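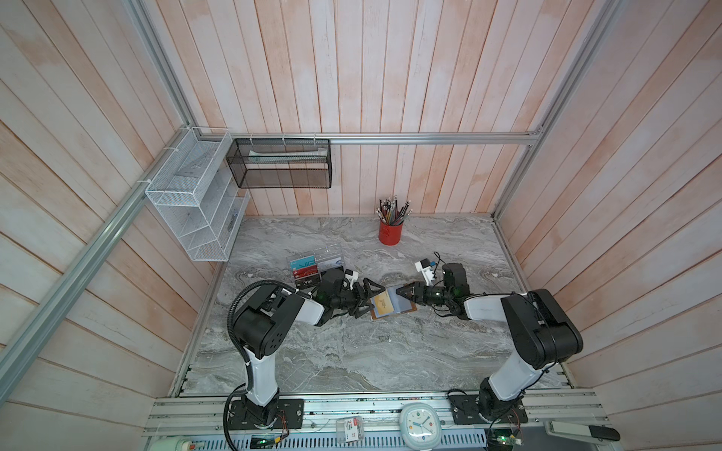

Search for: Search this site

Category: Opportunities / Open Calls / Music

Reading time: 2 min

Call for Participants: Voment Residency for Bands and Songwriters

Arsenault Records invites applications from bands, duos and solo songwriters for the third Voment Residency, to be held at the Gunberg studios in October. The residency supports the writing and recording of one EP of four to six original songs, with lyrics in any language.

Four acts will be selected. Each will receive eleven days in the main live room, the services of a house engineer, mixing and mastering, and a grant of $4,000 toward travel, meals and lost earnings. Solo applicants receive a grant of $2,000. Lodging is provided in the Tradelberg annex, a short walk from the studios, for up to five people per act.

Who may apply

Applicants must be 18 or older at the time of application and must have played at least six public shows. Acts under contract to another label may apply with the written consent of that label. Work in rock, punk, metal, folk and related styles is welcome. Cover acts and tribute acts are not eligible. Members of acts selected in previous years may apply again only as part of a different act.

The last call drew 566 applications. All complete applications are heard in full by a panel of five working musicians and producers. 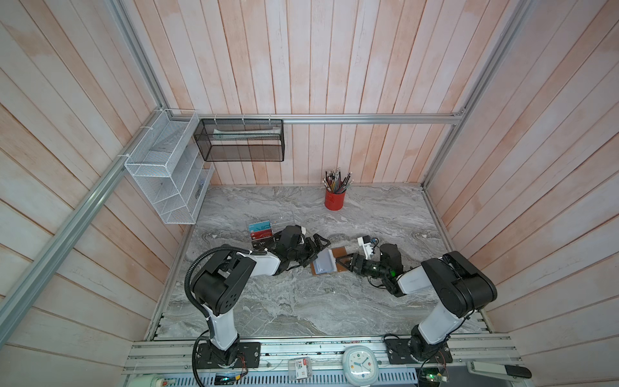
Two robot arms over a marble-patterned tabletop, with pale plank walls behind.

What to submit

- Two recordings of original songs. Rehearsal or phone recordings are accepted.
- Complete lyrics for both songs, with an English translation where needed.
- A statement of up to 400 words on the songs the act intends to write at Gunberg.
- A list of members and instruments, and any equipment the studio would need to supply.

Please combine written materials into a single PDF. Links to streaming pages will not be opened - audio must be uploaded through the application form.

Rights and release

Songwriters keep full ownership of their songs. Arsenault Records will hold an exclusive license to the recordings for three years, after which all rights in the masters return to the act. Each EP will be issued digitally and in an edition of 124 numbered cassettes, half of which go to the act without charge.

Applications are accepted until the end of June. There is no application fee. Selected acts will be notified by email and must confirm their place within ten days. Questions about access, visas or equipment may be sent through the contact form.

Posted February 2018

Tags: residency, recording, songwriting, bands, grants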